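Ciris Seed Starting Guide
Section 5: Bottom Watering Your Seedlings

Bottom watering is my favorite part of the whole process, and once you get the feel for it you may never pick up a watering can indoors again! The roots drink from below, the tiny stems stay put, and the soil surface stays clean. The steps are the same for every size of Ciris pot.

Before you start

Seeds sown in January need a warm room, so let your water sit out overnight and come up to room temperature. Cold tap water sets young peppers back by days (basil sulks even longer).

1. Set a shallow tray on a level surface. Any tray with raised walls will do, as long as it has no holes in the floor.

2. Pour in water to a depth of 2 cm. For a small tray, 200 ml per pot is plenty to begin with.

3. Lower the pots in one at a time. Don't press them down - they settle by themselves.

4. Wait 5 minutes, then touch the soil on top. If it still feels dry, add another 100 ml and wait again.

5. When the surface feels damp, lift the pots out and let them drain on a rack. Pour off whatever is left.

Note: Peat mixes that have dried out completely can float. Mist the top lightly first, and they'll start soaking up water nicely.

Caution: Never leave pots standing in water overnight. Roots need air as much as they need moisture, and soggy soil brings fungus gnats.

Caution: Keep the tray well away from grow light plugs and timers.

Feeding

Wait for the second set of true leaves, then mix in liquid feed at half strength. Rinse the tray afterward - dried feed leaves a crust that's a pain to scrub off. You'll love how fast the leaves green up! 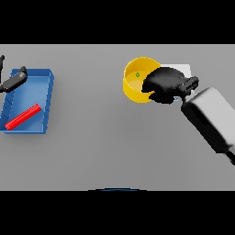 Flistden: My tomatoes took nearly half an hour to get damp on top, in the deep pots. I'd check by weight too, because a watered pot feels so much heavier once you've lifted a few dry ones.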